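SPEAKER NOTES — "What the arm costs after you've bought the arm"
Slot: after lunch, 25 minutes plus questions. Maham chairing.

Opening. Don't thank everyone individually, it took four minutes last time. Say who I am, say I run the equipment budget for the Skerkel bench, say I have never knowingly programmed anything.

Show of hands: who has bought a robot arm? Who has bought a robot arm and then a second robot arm's worth of bits to go with it? Wait for the laugh. If it doesn't come, carry on as though it had.

Slide 2. The quote from Hireck. One line, one price, free delivery. I framed it. Gerd Gerlach had warned me that a one-line quote is a short story with the ending torn out, and I told Gerd he was being gloomy.

Slide 3. What the one line left out. Read these slowly:
Gripper. The arm ends in a flange. You can't pick anything up with a flange.
Bracket to hold the gripper. 338 euros from Postitz the first time, then we learned to print our own.
Cables, and longer cables.
Aluminium rail for the frame, plus the clamps, which are sold separately from the rail by people who must have known.
Something for the table top. We went through a sensible phase with technical matting and then Telmo came back from a household shop.

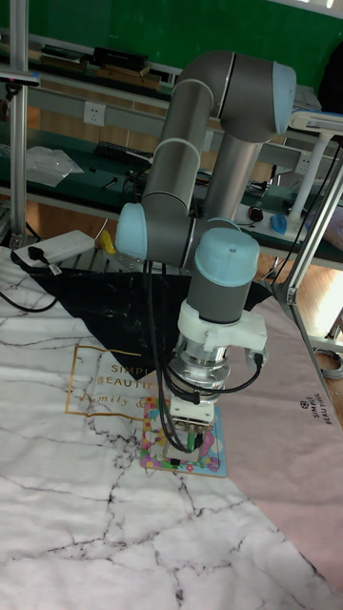 The job on the bench is a dull one, on purpose: small flat things, moved from one place to another, over and over. Cards are the worst. A card is cheap, it weighs nothing and it has cost us more staff hours than any other object in the building. When you budget, budget for the dullest task you can think of and see what it does to your total.

Slide 5. Fingers. We get through fingers. Encarnación keeps a tub of spares and has started writing the purchase month on the bag, so I can now say that the December fingers were no good. Put fingers under consumables, with the gloves and the coffee. If you put them under capital, finance will want an asset tag on each one.

Slide 6. Cables again. People laugh at this slide and then email me about it in March. A cable that goes round a moving joint is going to wear. We spent 756 euros on cables last year, against a plan of 400. The plan was mine.

(Pause here. Somebody will ask whether we could have bought better cables. Yes. Those were the better cables.)

Slide 7. Bench space. The Miranda room was down on the floor plan as having room for three arms. It has room for three arms if no one also wants a keyboard, a mouse or somewhere to put a screwdriver down. Measure with the clutter on the bench. Don't tidy up first.

Slide 8. The sum. Bring up the spreadsheet, only the left half. Rule of thumb we now use: take the quote, add half again for the first year, then ask Montserrat Villanueva, who will add some more. She has been closer than me three years running and I've stopped arguing.

Slide 9. What I'd do differently. Buy two grippers on day one. Get the spares price in writing before signing. Ask the supplier what their last customer came back for — they always know, and they go a bit quiet. Leave a line in the budget called "other" and defend it with your life. Ours was 397 euros and it was gone by the second week.

Skip slide 10 if short of time. It's the one about sockets.

Questions. Likely ones:
Would leasing be cheaper? For us no, we drill holes in things.
Second-hand arms? Hand this to Gerd, he has views.
Did it pay for itself? Say that we are reviewing this. Drink some water.

Remember to get the clicker back to Maham.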